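릴럼 FC 뉴스레터 9월호 | 경기장 운영

비시즌 잔디 교체 이후 첫 달 점검 결과

릴럼 FC 홈구장의 주경기장 잔디가 교체 후 첫 달을 넘겼다. 그동안 1군 경기와 유소년 경기가 모두 예정된 날짜에 치러졌고, 배수 문제로 연기된 경기는 없었다. 지난 시즌 후반 북쪽 골문 앞에 물이 고여 두 차례 일정을 옮긴 점을 감안하면 초기 상태는 양호하다고 판단한다.

이번 공사의 핵심은 표층이 아니라 그 아래에 있었다. 기존 배수관은 간격이 넓고 일부 구간이 토사로 막혀 있어 전량 철거했다. 시공을 맡은 빈덴은 새 배수관 2,560m를 매설하고 그 위에 자갈층과 모래층을 차례로 다졌다. 표층에는 보어스마에서 공급한 롤 잔디를 깔았으며, 한 롤의 두께는 40mm이다. 이음매는 시공 직후 눈에 띄었으나 현재는 터치라인 부근 일부를 제외하고 구분되지 않는다.

경기장 관리 책임자 투란 레자에이는 선수단의 반응을 이렇게 전했다. "미드필더들은 공이 예전보다 빠르게 구른다고 합니다. 골키퍼들은 아직 바운드에 적응하는 중입니다. 잔디 길이를 조금 더 짧게 가져가자는 의견도 있지만, 뿌리가 충분히 내려갈 때까지는 바꾸지 않을 생각입니다."

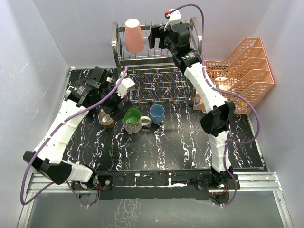
토양 수분 측정은 플릴타 센서로 진행한다. 센서는 양쪽 페널티 지역과 센터서클, 그리고 관중석 그늘이 오래 머무는 남쪽 코너에 묻혀 있으며, 측정값은 관리실로 전송된다. 다만 센서 값만으로는 표층 바로 아래의 상태를 알기 어려워 시료 채취를 병행한다. 채취용 용기는 사진 속 작은 금속 컵과 비슷한 형태면 충분하고, 뚜껑이 있으면 더 좋다. 시료는 채취 당일에 무게를 재고 건조한 뒤 다시 잰다. 두 값의 차이로 함수율을 계산해 센서 값과 대조하며, 편차가 큰 지점은 다음 날 아침 재측정한다.

그늘 문제는 여전히 남아 있다. 남쪽 관중석 지붕 때문에 코너 부근의 일조 시간이 짧고, 해가 낮아지면 그 범위가 페널티 지역까지 넓어진다. 구단은 이동식 생육 조명을 임대해 해당 구역에 우선 배치할 계획이다. 조명은 경기 전날 오후에 철수하고 경기 다음 날 다시 설치한다.

훈련 방식도 일부 조정되었다. 1군의 주경기장 훈련은 경기 전날 40분으로 제한하며, 세트피스 연습은 보조구장에서 실시한다. 골키퍼 훈련용 이동식 골대는 정규 골대 위치에 겹치지 않도록 측면에 둔다. 하프타임 행사에 참가하는 유소년 선수는 골 지역 안으로 들어갈 수 없다. 경기 전 몸풀기 역시 양 팀 모두 골 지역 바깥에서 진행하도록 원정 구단에 안내하고 있다.

북쪽 스탠드 뒤편 보행로는 공사 차량 통행으로 손상된 구간을 보수하는 동안 폭이 좁아진다. 이 기간 북쪽 출입구의 입장 인원은 경기당 800명으로 제한하고, 나머지 관중은 동쪽 출입구로 안내한다. 시즌권 소지자에게는 배정 출입구를 별도로 통보한다. 휠체어 이용 관중의 동선은 변경되지 않으며, 출입구 개방 시각도 종전과 같다.

다음 호에는 보조구장 배수 조사 결과를 싣는다.

본 메일은 릴럼 FC 뉴스레터 수신에 동의하신 분께 발송됩니다. 수신을 원하지 않으시면 수신 거부를 눌러 주십시오.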